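Week 4: Pascu and the picture story

Welcome back, everyone, and I hope the reading wasn't too much of a slog. Last time we left the young Pascu drawing menu cards and theatre bills, and this week we follow him into the weekly papers, where most people would say his real work begins. Have your handout from Week 3 near you if you can, as I shall keep hopping back to it. 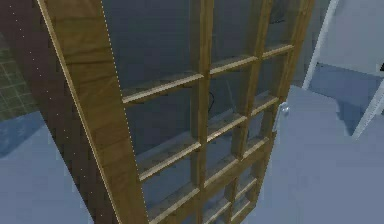
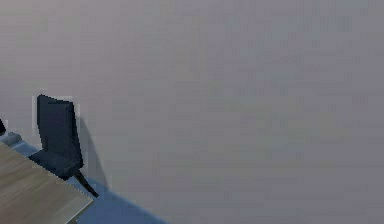

A glazed door with a wooden frame (first picture); a plain wall and a dark blue chair (second picture).

Pascu came to the comic page rather by the side door. His father bound books for a living and wanted a bookbinder for a son, and the boy did serve 2 years at the bench before he began sending drawings to Varnska, a family weekly that paid badly but paid on time. The editor liked his animals and disliked his people, and told him so in a letter we shall read together in the second hour. It's a rude letter, and rather a funny one, and Pascu kept it all his life.

What he gave them in the end was Plavent, the story of a ferryman who never quite gets his passengers to the right bank. If you have only seen it in the tidy modern reprint, do please try to look at the old pages as well! They are big and crowded, and the river wanders from one panel into the next, so that your eye gets carried along before you have read a word. The reprint cuts each page in half, and I'm afraid a good deal of the river goes with it.

Now, a word on quantity. Our library list gives 2,432 drawings under his name, counting the covers and the little tailpieces. Of these, around 700 belong to Plavent. The rest is a great muddle of advertisements, children's alphabets and calendars, and I would gently warn you off treating all that as lesser stuff. The alphabets in particular are where he works out how to draw rain, and once you've noticed his rain you will find it everywhere.

His last years were spent at Brostus, a rival paper with better ink and, to my mind, duller readers. The line gets thinner there and the jokes get longer. Some of you will prefer this late work -- there is always one table that does -- and I look forward to being argued with.

For the seminar

Read the flood episode of Plavent, all the way through, and then again without the words. Jot down where you lost the thread, if you did.

Choose one panel and copy it by hand in pencil. It needn't be good. Mine never are.

Morag Baird's essay on the ferryman's hat is in the course folder. She and I disagree about the ending, so read her before you listen to me.

Essay titles go up in April. If you would like to write on the alphabets, come and see me first, as the folder of copies has to be shared between you.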